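Does a Fixed Doubles Partner Help? A Look at One Season of College Tennis
Student project report, Sports Studies
Thursday, April 21, 2022

Why I chose this

Coaches at our level say over and over that a doubles pair has to stay together to do well. I have heard it since my first training camp and have never seen anyone back it up with results. The Rollberg league puts its match sheets online, so I decided to check.

What I used

I took 329 doubles sets from the 2021-22 season, all from the women's competition. Each sheet gives the pair, the court number and the score. I left out 13 sets that were stopped by injury or bad light. A pair counted as "fixed" if the same two players had appeared together in at least half of their team's matches up to that date. The cut-off is my own choice and it does affect the outcome, as I explain further on.

I had planned to use the Zorkedia ratings to allow for how strong each player was. I dropped them in December. The site does not say how a rating is worked out, and several players had ratings for singles only.

What I found

Fixed pairs won more sets than mixed ones. On the face of it the coaches are right, and my first draft said so.

I no longer think the result means much. Strong pairs are kept together and losing pairs get split up, so of course the fixed ones look better. When I compared only pairs on court 2, where the players are closer in standard, the gap shrank to a few sets. It could easily be luck. Moving the cut-off from half of the matches to two thirds made the gap smaller again, and I can't explain that at all.

The Laryea team is the case everyone brings up. They kept one pair all season and won the title. They also had the two best singles players in the league, and those two were the pair.

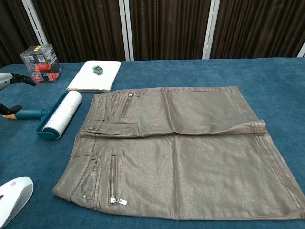

I also asked players to fill in a short form about how well they knew their partner's game. The answers were of little use. Almost everyone gave the top mark, including players who had been paired up that same week. Selero, the free survey tool I used, closes a form after 90 days, so late replies were lost and I can't say who they came from.

Problems with the work

One season is too short. The sheets don't show who was ill, who was being rested or which matches no longer mattered for the table. I typed in the scores by hand and checked them only once. A better test would follow pairs that were split for reasons outside tennis, such as exams, and see whether their results dropped. I found too few of those to use.

My tutor asked whether I would now advise a coach to change pairs more often. I would not, as my figures don't support that either.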